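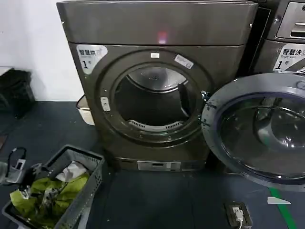
Dryer 1 in the shared laundry, with the lint grille along the bottom of the drum

Ticket 1901, Stokgate laundry room
Fault: dryer 1 stops early and leaves clothes damp

Hello again! I put a load of towels in dryer 1 this morning on the ordinary cycle (it came up as 97 minutes) and it stopped after 9. I pressed start again, same thing. The washer next to it is fine, no complaints there. I've had a look at the door first, as the last ticket for this room was a door that wouldn't shut properly, and I gave the glass and the rim a wipe while I was at it. 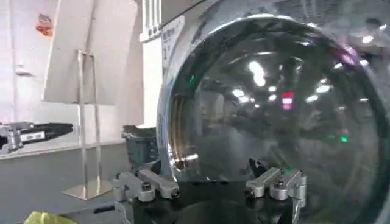 Dudás
Residents' laundry rep, Stokgate

So, what I've tried so far. I emptied the drum, felt all the way round for odd socks and found one small one (grey, now on the radiator if anybody wants it). Then I shut the door firmly, heard the click and ran it empty. It got to 9 minutes and stopped again, so I don't think it's the weight of the towels.
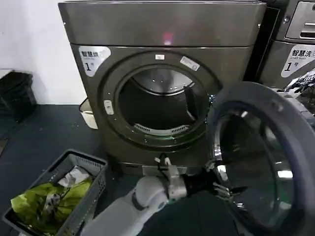
Step 2: lint filter and catch

The grille had a fair bit of fluff in the slots, so I went over it with an old toothbrush and got a good handful out. I wiped the little catch on the left of the opening as well. Then I left the door open for a while to let it all air, and had a cup of tea, 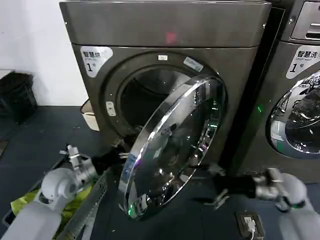
and went back to try the short cycle with two towels in. That one ran to the end! The long one still cuts out though, so please keep this open and ask Burasell to send somebody round. I'm in most days until 2000 and can let them in.

Status: open, passed to Burasell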